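Buying tablecloths by the metre, and other things I've learned about oilcloth

16 March 2022

I've been meaning to write up the tablecloth business for ages, mostly because my sister-in-law keeps texting me questions about it and I'd like to be able to just send her a link. So hello, this one's for you, and for anyone else who has a round table and a household that can't get a bowl of cereal from one end of it to the other.

We used to be placemat people. I had a lovely set of eight in woven grey, bought at full price when we moved to Bilwood, and I spent more time scrubbing dried Weet-Bix out of the weave than I ever spent eating off them. Then in August our neighbour was having a clear-out and gave me a roll end of wipe-clean cloth, just plain green, and that was it for the placemats. They went to the op shop the same week.

The trouble with wipe-clean cloth is that the shops sell it as if everybody owns a rectangle. Ours is a round one, and if you put a square cloth on it you get four big pointy corners hanging down, exactly at the height where a small child can grab hold and pull. So I buy it off the roll now and cut it myself. Fold it in quarters, pin a string at the folded corner, tie a pencil to the other end and swing it round. I was terrified the first time and it came out a bit egg-shaped on one side, but once there's a fruit bowl on it you'd have to be looking.

If you do want to have a go, leave a decent overhang. I went too short on the green one and it slid about every time somebody put an elbow down. And don't bother hemming! Vinyl doesn't fray, and the needle holes just turn into little tears along the edge.

Then there's the question of pattern. My taste runs to small stripes and sensible checks. I was outvoted, loudly, and I've come around to the idea that a loud cartoon print is the practical choice anyway, as you can drop a whole squirt of tomato sauce on one and walk past it twice before you notice.

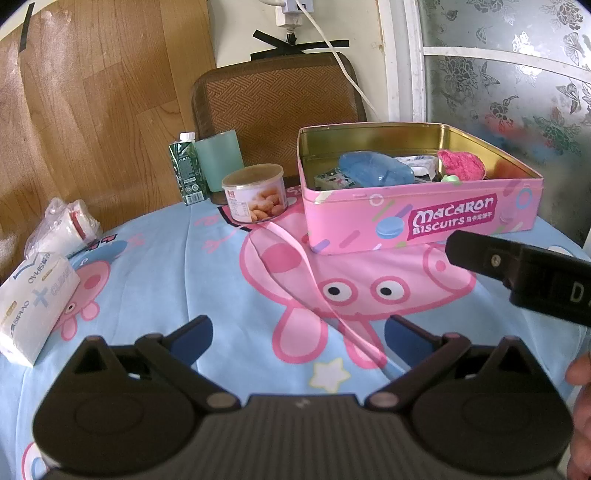
Bhatt left a comment on my last post to say the thin ones go sticky after a summer and never come good again, and that it's worth paying extra for the kind with a fabric backing. I agree with all of that except the never. Ours went tacky after I'd been using the spray I use on the stovetop, and what brought it back was warm water with a bit of bicarb, a soft cloth, and then leaving it alone for the afternoon with the windows open. I'd still get the backed stuff if you can stretch to it. It lies flatter and it's quieter, too (I hadn't thought about plates being noisy until they weren't).

As for where to get it, I've tried two places. Pestia has the better range of prints and will cut to the centimetre, but you pay for postage and they fold it, so it arrives with creases like a road map. Gridier only does whole metres and the prints are mostly lemons. It does come rolled on a tube, though, and that saves you a good hour of mucking about with a hair dryer. On the creases: low heat, from the back, keep moving. I melted a thumbprint-sized patch on my first go and have been hiding it under the salt ever since.

Price-wise I wouldn't go over 60 dollars for a family-sized table, and you can do it for a lot less if you're not fussy about the colour.

The one thing I can't recommend it for is anything hot. It'll say heat resistant on the label and it might well be, up to a point, but a casserole straight out of the oven is past that point. We've got cork boards stacked on the bench and everyone's been trained, more or less.

The other thing is that a cheerful tablecloth seems to attract stuff. A bare timber table looks like it ought to be kept clear. Put a bright cloth on it and by lunchtime it's cards, textas, bits of packaging and somebody's library book. 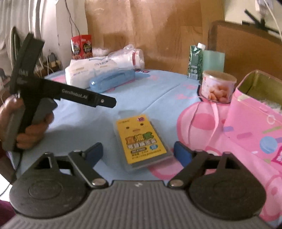
Getting out pen and biro

Texta comes off with hand sanitiser if you're quick. Biro is harder. I've had the best luck with a dab of eucalyptus oil on a cotton bud, wiped off straight away with soapy water, but try it on the underside edge first because it took the shine off my green one. Anything permanent you just have to live with. We have a small purple spiral near my chair and I've grown quite fond of it.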